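Publications > Staff Bulletin > Interviews

Keeping the Minutes: A Conversation with the Felcombe Records Office
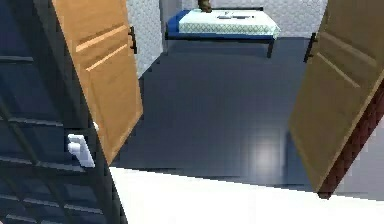

Light-brown wooden door beside a dark blue panelled surface. Computer rendering.

Print this page | E-mail this page

The Felcombe Records Office holds the minute books of 200 local societies, from choirs to curling clubs. Amândio Henriques has been its senior archivist for nine years. He spoke with the Bulletin in September, shortly after the Sonberg Agricultural Society transferred its papers to the Office.

Mr. Henriques described minute books as a neglected source. "People ask us for letters and photographs," he said. "They seldom ask for minutes, and yet that is where you find out what a hall cost to heat, or why the autumn fair was moved to the other side of the river."

The Sonberg papers fill seven boxes. The earliest volume was kept by a secretary who recorded every motion in full, including those that found no seconder. His successor wrote a line or two per meeting -- sometimes only the word "adjourned". Both styles present difficulties for the cataloguer, Mr. Henriques noted, and the Office has chosen to index each volume by place name and surname.

Asked what advice he would give to societies still keeping records, he was direct. "Write the full name the first time. Put the year on every page. Please do not use adhesive tape."

The Office follows a handling guide prepared by Bhupendra Katiyar, a paper conservator formerly with the Zelenák Bindery. The guide recommends that loose sheets be left in the order in which they were found. "Mr. Katiyar convinced us on that point," Mr. Henriques said. "We used to sort everything by date, and we lost information by doing it."

Readers may consult the Sonberg volumes by appointment. Copies are limited to 100 pages per visit, and requests should be made in writing to the reading room supervisor.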